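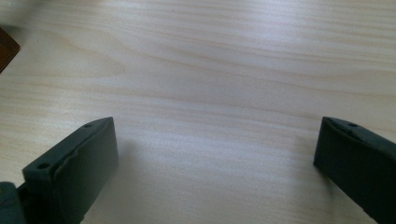

Pues el sábado me acerqué por fin a Proltside, que llevaba desde abril diciendo que iba. Me recibió Anqi Liao, la encargada del turno de mañana, con un café malísimo y muchas ganas de contar cosas.

La casa trabaja con cajas expositoras de madera, de esas con tapa de cristal, y está automatizando el manejo: abrir, cerrar, coger la tapa por el borde. Para eso hay gente que hace los movimientos con pinzas de mano y de ahí aprende el sistema. Yo me esperaba una nave llena de brazos dando vueltas y me encontré una mesa clara, moqueta gris y mucha concentración – casi me daba apuro hablar.

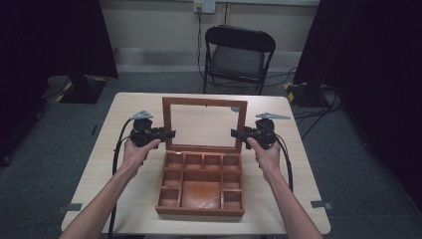
Caja abierta con sus nueve compartimentos y una pinza a cada lado de la tapa.

Waldemar Kalinowski pasó 30 años cerrando cajas con los dedos y ahora lo hace con las pinzas. Me dijo que la primera semana se sentía torpísimo (¡con lo que él sabe!) y que lo que más echa de menos es notar el cristal. A cambio, le duelen menos las muñecas y sale a su hora. La meta son 144 cajas por turno y todavía no llegan.

Pregunté por los puestos, claro. Según Anqi no sobra nadie de momento, pero dos compañeras han pasado a revisar grabaciones y a una no le hace ninguna gracia estar sentada todo el día. Lo entiendo perfectamente.
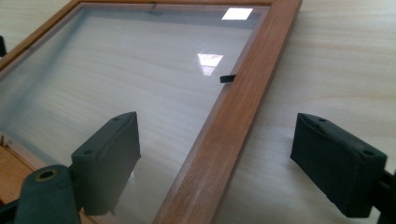
El listón de madera entre las dos almohadillas de la pinza.

La visita dura 40 minutos y se hace corta. Id abrigados y preguntad por Waldemar.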